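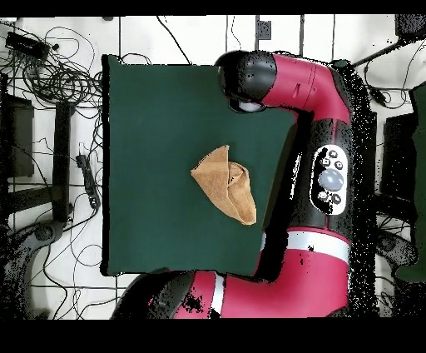
Work in the reporting period covered the resting trials, the second half of the bunch classification and the first draft of the handling sheet for small terry towels. The resting trials ask how much of a bunch stays in a towel once it has been set down and left alone, and how much hand work is then needed to bring it back to a flat, squared state. Each trial uses one towel on one green cover, placed near the middle. The usual result of a low drop is a rough triangle with a pointed tip at two of its corners and a loose flap tucked over itself along one side, as with the tan piece on the square mat. The tucked flap matters most for our purposes. It holds the layers together, it hides at least one hem, and it accounts for most of the time lost in flattening. The earlier plan treated all bunches as one group. We have dropped that approach and now record the tucked flap as a separate feature.

Category: Grant Reports, Household Textiles, Linen Care

Report to the Nyberg fund, second period
Prepared by Halvard Eklund, Skavis
Jul 26, 2024

1. Status against plan

The towel stock was bought and prepared in the first period. It consists of 200 Umeo hand towels in tan, from one order, all washed before use to remove the finish. The resting trials were planned for 11 weeks and finished within that time. Bunch classification is complete for the tan stock. The handling sheet exists as a draft and has been read by the laundry staff at Otness, whose comments are summarized in section 5. The work on larger towels has not started. It was always placed in the third period and there is no change to that.

One item is behind. The comparison of folded storage against rolled storage needs shelf space that we did not have until the end of the period. The towels for that comparison have been set aside and labeled, and the comparison will be reported with the next set of results.

2. Method

Towels are conditioned at 65 percent relative humidity before each trial. The towel is lifted by a single point, held until it stops swinging, and lowered until the lowest corner touches the cover. It is then released. No smoothing or patting is allowed. The towel rests for the set time and is then flattened by hand in the fixed order given in the trial notes: find a free corner, find the next corner along the same hem, draw the two apart, lay the hem down, and bring the rest of the cloth over.

The lifting point is varied. Corner lifts, hem lifts and center lifts were run in equal shares. Center lifts give a compact, rounded lump with the corners hanging outward or folded beneath. Corner lifts give a longer lump, often with one end thick and the other end thin. Hem lifts fall between the two and are the least repeatable.

The resting time was short, medium or long. We had expected the long rest to set the creases firmly. For terry at this weight the effect was weaker than the one we had seen in flat-woven dish cloths during the pilot, and it was largely confined to the folds at the bottom of the pile where the towel's own weight presses on them.

3. Bunch classification

The classification has four classes. They are defined by outline and by the position of the main inner fold.

Class A is the compact lump. The outline is close to round and the corners cannot be found without lifting the cloth.

Class B is the long lump. One end rises into a lobe and the other thins out toward a point. An inner fold runs across the middle and forms a pocket. The thin end is normally the best place to begin, as the cloth there has fewer layers and a corner is often near the surface.

Class C is the triangle, in which two points are exposed and a flap closes one side. It opens quickly if the flap is turned back first and slowly if either point is pulled first.

Class D is everything else, including towels that fall partly open. Class D was kept small on purpose. Where two readers disagreed between B and D, the towel was entered as B if a pocket could be traced across the middle.

Agreement between readers was good for A and C and weaker for B. Most of the disagreement on B came down to whether the raised end counted as a lobe or only as a high fold. The definition has since been tightened. The raised end must now curl over on itself to count.
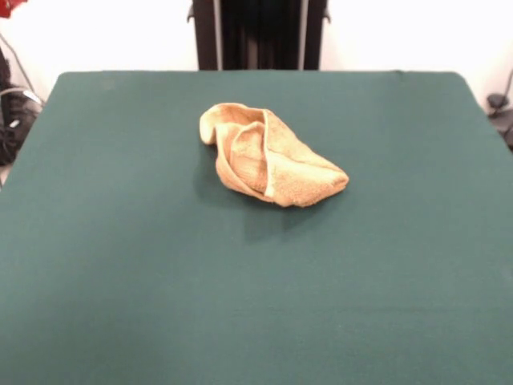
Does the cover under the towel change the shape it settles into?

Only slightly, once the towel has stopped moving. A matte cloth cover grips the loops of the terry and stops the thin end from sliding outward, so the bunch stays a little shorter than it would on a bare laminate top. The order of the layers is the same on both, and the flattening time differs by less than the normal spread between towels.

We raise the point here as it was the main query on the first report. For the remaining work a cloth cover will be used throughout. It has a practical benefit in addition to the grip: tan loops on dark green are easy to tell apart, and the outline of the pile can be read from a normal standing position without bending over the table. The pilot used a beige cover under the same towels and the readers complained, with reason.

4. Findings to date

The first free corner decides most of the result. When the worker finds a true corner on the first attempt, flattening goes through the fixed order without a restart. When a fold tip is mistaken for a corner, the worker draws it out, finds no hem on one side, and has to let go and begin again. Mistaken tips were most common in class B, where the thin end can look like a corner and be a doubled edge. The handling sheet therefore tells the worker to feel for the hem seam with the thumb before drawing anything out.

Pockets cause less trouble than expected. A pocket across the middle looks complicated, and new staff tend to reach into it. In most cases it opens without attention when the two ends are drawn apart. Reaching in tends to pull a lower layer up through the pocket, and the towel then has to be picked up and shaken.

Shaking is effective but expensive. One shake removes the bunch in nearly all classes and leaves a towel that can be laid out directly. It also needs clear space on both sides and raises lint. At Otness the folding tables are close together, and shaking was ruled out there for lint reasons before our project began. The sheet keeps shaking as a last step for rooms that allow it.

Pile height was recorded and turned out to be of little use. High piles were no slower than low ones. Length of the pile along its longer direction was a better guide, with longer piles being quicker.

Wash count has a small effect within the range tested. Towels near the end of the range have flatter loops and slide over one another more easily. We do not consider the range wide enough to support a statement on older stock, and none is made in the sheet.

5. Comments from Otness

The laundry staff asked for fewer class names and more drawings. We agree. The letters will stay in the trial notes and be removed from the sheet, which will instead have line drawings of a round pile, a long pile and a closed triangle, each with an arrow at the recommended starting place.
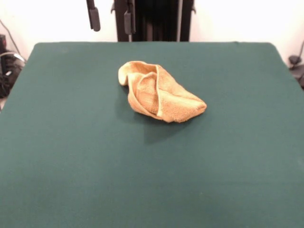 They also asked that the sheet deal with left-handed workers. The fixed order was written for a right-handed worker drawing the second corner to the right. Mirroring the order is simple and the times from the left-handed staff member who tried it were within the normal spread. Both versions will be printed, one on each side of the card.

A third comment concerned the final fold. Staff at Otness fold in thirds for the shelf and then in half. Our trials end with the towel flat, so the final fold is outside the measured part of the work. The sheet will say that the house fold applies from that point on.

6. Spending

Spending on towels and covers is closed. Laundry costs were slightly above plan, as a batch of towels had to be rewashed after softener was added by mistake. Softener changes the loops enough to affect the slide between layers, and the results from that batch before rewashing have been removed. The extra cost was taken from the travel line, which had room after two visits to Otness were combined. No change to the total is requested.

7. Next period

The third period begins with the storage comparison and then moves to bath towels. Bath towels will need a larger table, and the lifting height will have to be raised so that the lowest corner clears the cover before lowering. We expect the long pile to be the most common class at that size. The reader definitions will be checked on a small set before the main trials are run.

The printed handling sheet is due in November. A copy in the near-final layout will be sent to Nyberg ahead of printing, together with the trial notes and the table of class definitions. Comments on wording should reach Halvard Eklund before the card goes to the printer, as the left-hand and right-hand sides have to be changed together.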